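Pushing before grasping: what changed when we stopped treating the push as a failure

The last post ended with a complaint about picking blocks out of a bin when they lie against each other. A reader asked for the method in more detail, so this one is mostly method, with one result at the end that I still don't fully trust.

The starting point is a standard top-down grasp scorer. It takes a depth image, proposes grasp poses and gives each one a score between zero and one. On separated blocks it does well. On two blocks lying flush, the score drops on every pose that would put a finger in the gap, and the planner falls back on end grasps, where the contact area is small and the block tends to rotate in the fingers during the lift.

Our earlier planner, which we call Vrettos, handled this with a threshold. If no pose scored high enough, it pushed the cluster toward the middle of the bin and tried again. The push direction came from the principal axis of the cluster and nothing else. Pushes were logged as failed attempts, and so the learning code saw them as something to avoid.
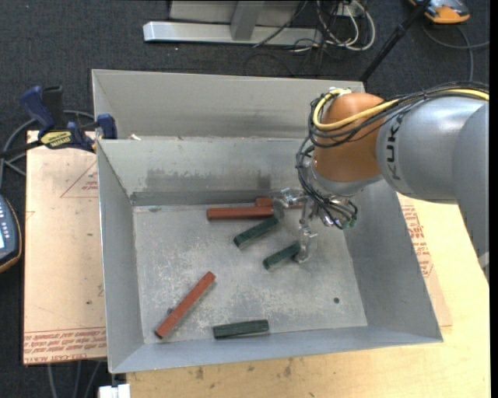 Posted by Sotiris Karagiannis, 3/31/26
Filed under: manipulation, bin picking

The new planner, Noken, puts pushes and grasps in the same candidate list. Each push is a start point, a direction and a length. Lengths are fixed at two values, 2 cm and 8 cm. I tried a continuous length first and the optimizer spent most of its time on pushes so short that the blocks didn't separate in the next depth image.

A push is scored by the best grasp expected after it. To get that, we run a planar quasi-static model on the segmented blocks and hand the predicted layout back to the grasp scorer. The model knows nothing about height. It assumes a uniform friction coefficient over the whole bin floor, and with a sheet-metal floor as scratched as ours that assumption is wrong in places. Leonidas Liapis suggested sampling the friction coefficient instead of measuring it, and we now draw 12 values per candidate push and take the mean of the resulting grasp scores. Taking the minimum made the planner timid. It would pick a poor end grasp over a push that was fine under most of the sampled values.

The blocks are plain rectangular ones, in dark green and brick red. Color is not used by the planner. It is there for segmentation ground truth, so that a merged segment can be spotted when it contains both colors. Two touching blocks of the same color still have to be labeled by hand, and I have done more of that than I would like.

Contact with the walls needed separate treatment. The walls of our bin slope, so a block pushed into one can ride up and end tilted, and a planar model can't predict that. Silvan Bachmann wrote a simple penalty that grows as the predicted final pose gets close to a wall. It is crude. It also removed most of the tilted blocks, and I have stopped trying to replace it with something better.

One implementation note for anyone doing this on an industrial arm. We push with a single fingertip, low over the floor, and the commanded height matters more than I expected. Too high and the tip slides over the top edge of a worn block. Too low and it drags on the metal, the force limit trips and the controller stops. We calibrate the floor height at a grid of points and interpolate. The cables at the wrist have to be checked as well, because some push directions call for a wrist rotation that pulls the loops tight. Those rotations are now excluded as joint limits in software.

Now the result. From cluttered starts, Noken got a block out within two actions in 81 percent of trials. An action is either a push or a grasp, and a trial that used two pushes and no grasp counts against it. The same measure for Vrettos was clearly lower, but its runs were done in June, with a different set of starting layouts, and I don't want to print the two numbers side by side until the old planner has been rerun on the new layouts.

Most of the remaining failures are of one kind. A block lies parallel to a second one with a gap narrower than a finger. The push model predicts that the near block will rotate away, and in practice both blocks translate together. Pantelis Alexiou thinks the cause is edge contact that the segmentation rounds off. I suspect the friction samples are drawn too narrowly. Both can be tested with the logs we already have, and I will start with the friction samples, as that only means changing one range in the config file and replaying the pushes overnight.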